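**Plostus desk with shelf unit**
Item 1759, pale wood-grain finish

The Plostus is a desk with two tall side panels, a top board and a shelf between them. It suits a bedroom, a dorm room or the corner of a living room where a full office setup would be too much. We sell it through the Cernside store and by delivery.

## What you get

- Desk surface
- Left and right side panels
- Top board
- Shelf
- Back panel
- Bag of fittings, hex key and printed instructions

The light bar is sold separately. Chairs are not included.

## Finish

Pale wood grain, fine and vertical on the side panels. We stock this desk in one finish only. A darker one was listed until May and has been dropped. If you already own the darker version and need a replacement board, write to Triin Sepp at the parts desk before ordering, as there are a few left and they are not on the site.

Grain varies a little from board to board. Two desks placed side by side will not match exactly, and we don't exchange panels for this.

## Shelf and compartment

The shelf runs between the side panels with the compartment underneath, so small things can stay up off the desk. Plants, figures and chargers go on top. Taller items such as books and pictures can stand in the compartment below, against the back panel.

The shelf is fixed. Customers ask about this often. There is one set of holes and we advise against drilling more, since a panel that has been drilled is not covered by the warranty.

Please don't sit or lean on the shelf. Keep heavy things like printers on the desk surface.

## Light bar (optional)

The Enar light bar is a slim white bar that goes under the shelf near the back. It comes with adhesive strips and a thin white cord. Wipe the underside of the shelf with a dry cloth before sticking the bar on, and press for 19 seconds at each end. Feed the cord down behind whatever you keep in the compartment.

The strips hold better if the bar is left alone overnight before you plug it in and start pulling on the cord. Spare strips come in packs of 7.

## Assembly

Two people are better than one for the top board. Lay the side panels on a blanket or the flattened carton. Fit the desk surface first, then the shelf, then the back panel, and the top board last. Leave all the screws slightly loose until the back panel is in. Then tighten everything.

Hand tools only. A power driver will strip the fittings.

Birutė Lill in our store can book assembly for you if you live within the delivery area. Book it when you place the order. Adding it later means a second visit charge.

## Care

Wipe with a soft damp cloth and dry straight away. No scouring pads, no bleach. Use a coaster for cups and put a saucer under any potted plant that gets watered in place. A mouse can be used directly on the surface without a pad, but grit under it will scratch, so wipe the desk now and then.

The desk in use, with the shelf and compartment first and then the work surface:

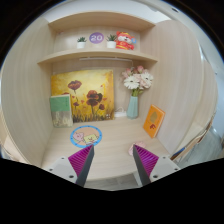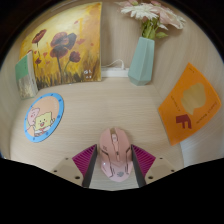
## Price and delivery

Price is 300 with standard delivery to the door. Delivery to an upper floor is extra and depends on whether there is an elevator. Give us the floor number in the order notes, and say if the stairs turn tightly, as the carton with the side panels is long and does not bend around corners.

Check the cartons before signing. If one is crushed, write that on the driver's slip and send a photo to Uldis Venckus in deliveries. We can usually send a single panel and you keep the rest.

## Returns

Unassembled desks can come back in the original cartons. Assembled desks can't be returned unless something is faulty. Please keep the label with the item number until the desk is up and you are happy with it.

## Questions we get

**Can I use it without the top board?**
No. It keeps the side panels square.

**Is there a hole for cords?**
No. Run them behind the desk or along a side panel with clips.

**Can two desks be joined?**
They can stand next to each other but there is no joining kit.

**Do you sell the plants and pictures?**
No, furniture and lights only.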